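Notes on shrinkage, mostly for my own reference, though a couple of people asked after the last post how I get socks to come out the same size twice.

I have been knitting with the same wool for long enough to have opinions about it. It is the Bistum four-ply, undyed, sold in hanks by a mill shop in Wimthorpe that opens on Saturday and at no other time that I have been able to establish. It is a plain, slightly dry yarn with a firm twist. On the needles it feels like string. After washing it relaxes, blooms a little and becomes quite pleasant, and in doing so it changes size. The amount by which it changes size is what this post is about.

## Why a swatch straight off the needles is no use

Most patterns tell you to knit a square, measure it and compare your count with theirs. Fewer of them say what state the square should be in. Fabric fresh off the needles has been held under tension the whole time it was being made, and the stitches are taller and narrower than they want to be. Once the wool gets properly wet, the fibres swell, the twist evens out and each loop settles into a rounder shape. Stocking stitch in this yarn gets shorter and a touch wider. Ribbing gets shorter and narrower, sometimes by a surprising amount, and then gives it all back the moment you pull it over a heel.

That first change is relaxation. It is different from felting, where the scales on the fibres lock together and the fabric thickens for good. Relaxation happens mostly in the first wash and tails off. Felting happens whenever you combine warm water, soap and movement, and it carries on for as long as you let it. People use the word shrinkage for both, and I did too for years, which is how I came to own a very dense hat.

The practical consequence is that a swatch needs to be washed in the same way as the finished article. If the socks are going in the machine on the wool programme, the swatch goes in the machine on the wool programme. Rinsing it under the tap and patting it flat tells you how the fabric behaves when rinsed under the tap and patted flat.

## The method

I cast on enough stitches to give a piece clearly wider than the area I intend to measure. The edges curl and the edge stitches are always a different size, so I leave a generous margin and ignore it. Before washing, I mark a square in the middle with contrasting cotton thread, 100 mm on each side, tacked in with long loose stitches. Cotton is the right choice because it hardly moves. I used leftover wool for this once and the marker shrank along with the thing it was marking.

Then:

- wash on the wool programme, with the detergent I would normally use
- lift out, roll in a towel, press, unroll
- lay flat on a dry surface without pulling
- leave it until it is dry all the way through, then leave it overnight
- measure between the marker threads with a steel rule, in three places each way

The overnight wait matters more than I expected. Wool holds a good deal of moisture while feeling dry to the hand, and a swatch measured early in the day can read differently the following morning. I now measure first thing, with the heating off, purely so that the conditions are similar from one swatch to the next. I don't claim they are controlled.

A steel rule is better than a tape. Tapes stretch, and the metal tab on the end is usually loose enough to move. Mine was out by most of a millimetre at the start of the scale -- not much on a jumper, but a meaningful error when the change you want to find is itself only a few millimetres. 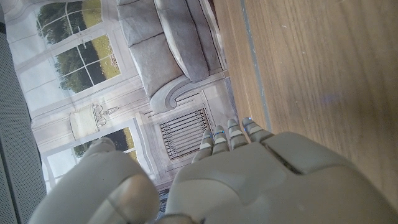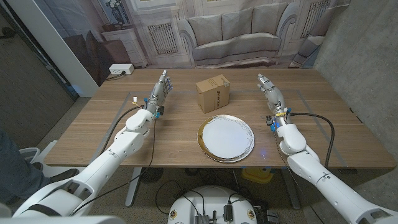 The next question is how many washes to do. I do 4. After the first, the Bistum had moved by more than all the later washes put together. By the third, lengthwise and widthwise readings were both within what I could reliably see on the rule. The fourth is there to confirm the third. If the fourth still shows a clear change, the yarn is probably felting, and I either change the programme or keep that yarn for things that are washed by hand.

I have not tried tumble drying and do not intend to.

## Turning the readings into a pattern

This part is only multiplication, but it is easy to get it upside down, so I write it out in full each time.

Take the marked length before washing and divide it by the length after washing. The result is the factor by which the knitting needs to be longer on the needles. Do the same for the width. The two factors will usually be different, and in stocking stitch one of them may be below one. Multiply the finished length you want by the length factor, and that is how far to knit before you stop. The stitch count comes from the washed swatch directly: stitches per centimetre after washing, times the finished width in centimetres, with any ease taken off first.

Where I used to go wrong was in applying the width factor to a stitch count I had already taken from washed fabric. That corrects for the same thing twice. If the count came from washed fabric, the correction is already in it. The factor is needed only for lengths that I measure while the work is still on the needles, such as the leg before the heel or the foot before the toe.

Counting rows avoids the problem altogether. Rows per centimetre after washing, times the finished length, gives a row total, and a row total does not care what the fabric looks like at the time. I prefer this for feet. For legs I tend to lose count while doing something else and go back to the rule.

## A comparison

I also ran the Umali through the same procedure, as it is sold as a direct substitute. It is softer, with a looser twist, and looks thicker in the hank. Knitted on the same needles it gave a very similar count before washing, and I can see why it is offered as an alternative. After washing the two had parted company. The Umali had drawn in along its length a good deal more, and it was still moving at the third wash. The surface had started to go fuzzy and the stitches were harder to pick out individually, which I take to be the early stage of felting.

It would make a good pair of mittens, where a bit of felting is welcome and nobody needs to get a heel into them. I would not use it for socks on my programme. On a cooler or shorter programme it might be perfectly all right, and I may repeat the test in June when drying is quicker.

Needles had less effect than I thought they would. I knitted one Bistum swatch on the wooden pair and another on the Staltau metal ones of the same nominal size. The metal gave a slightly looser fabric, presumably as the yarn slides more freely and I don't pull it so hard. The shrinkage factors, though, came out the same as far as I could measure. So the count changes with the needles and the factor seems to belong to the yarn and the wash. I would want more swatches before saying that with any confidence about other yarns.

## Ribbing

Ribbing I have largely given up measuring. A ribbed swatch laid flat can be made to give almost any width depending on how it was put down. I tried hanging it with a small weight clipped to the bottom edge, so that the pull at least was consistent, and this worked for length. For width I now knit the cuff, wash it, put it on, and write down whether it stayed up. The record for the current pair says 'stays up, slight mark on leg by evening', and for the next pair I have added one repeat.

## Current numbers

For the sock foot, my row total comes from a finished length of 23 cm, measured toe to heel along the sole after washing. I knit to the row count and check it against the rule as I go, knowing that the rule should read long. If it doesn't read long, I have miscounted, and it has been right about this every time so far -- including twice when I was sure it was wrong and carried on.

The record itself is a sheet of squared paper per yarn, with the swatch stapled to the corner. I put the needle size, the programme and the detergent at the top. I left off the detergent for the early ones and now can't say whether the change in the later readings came from the powder or from the new hanks. The two old sheets are still in the folder with a pencil cross through them, and I am repeating both from fresh yarn as the drying rack comes free. The first is on its second wash.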